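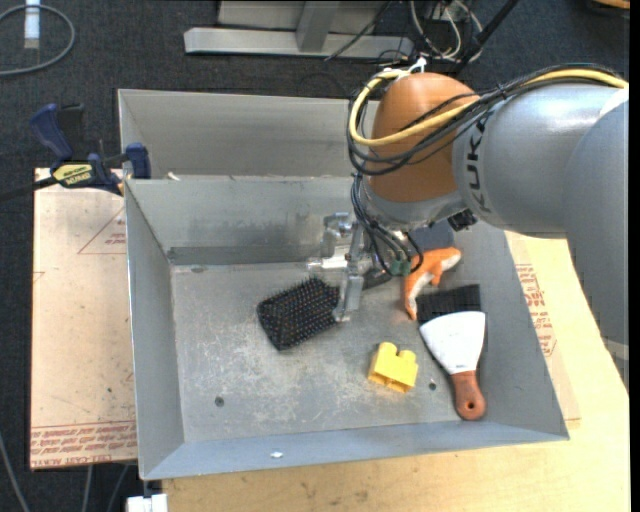 Saodah Siregar wrote to ask if a metal bin needs a liner before small household things go in it. It doesn't. Scratches on the floor of a bin are normal and won't hurt a hairbrush or a toy.

Can I put different kinds of things in one bin?
Yes. Brushes, toys and other small items can share a bin. Keep liquids and glass out.

How full can a bin be?
No more than 18 items, in one layer if you can manage it. Lay brushes with the bristles up.

How do I clean a hairbrush before it goes in?
Pull the hair out with a comb, wash the pad in soapy water and dry it face down overnight.

What about loose scraps in the bottom?
Tip them out or wipe the bin with a damp cloth. We do ours every December.

Do you sell single bins?
No, Neltano bins come in sets of four. Lids are sold separately.

Who do I contact about a missing lid?
Hicham Badawi at the Dornitz store.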